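Week 3 notes: Teaching by showing

Handout for the lab section. Radwa Benjelloun's slides cover the math; these cover the part where your arm gets tired.

There are two usual ways to show a robot a task. In teleoperation you drive the real arm from a distance, and it records its own joints while you apologize to it. With a hand-held gripper you leave the arm out of it and do the task yourself, holding the same sort of fingers the robot will have. The second way is faster and feels much more natural, so people get careless with it much sooner.

The main rule for hand-held work is to move like something bolted to a base. Your wrist can do things no arm in our price range can do. If you flick a toothbrush into a cup from behind your back, you'll have a lovely recording and a robot that cannot use it.

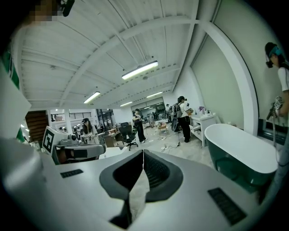

Start each demonstration from a slightly different spot. Students hear this and shift their feet an inch. Shift more than that. The Bokach set has 375 demonstrations of opening one drawer, 300 of them from the same floor tile, and the policy trained on it was superb for as long as you kept it on the tile.

Pauses count as data. If you stop to think about lunch, the robot learns to stop there too, without the lunch. Throw the take out and do it again.

Recoveries are worth keeping. A fumbled grasp, calmly fixed, teaches more than another perfect one. Please don't fumble on purpose; everyone can tell.

For Sunday: read the Eklund chapter, skip the appendix, and label your takes before you upload them. "final_final" is not a label. Questions about the upload go to Güven Gündoğdu, preferably before he has found the problem himself.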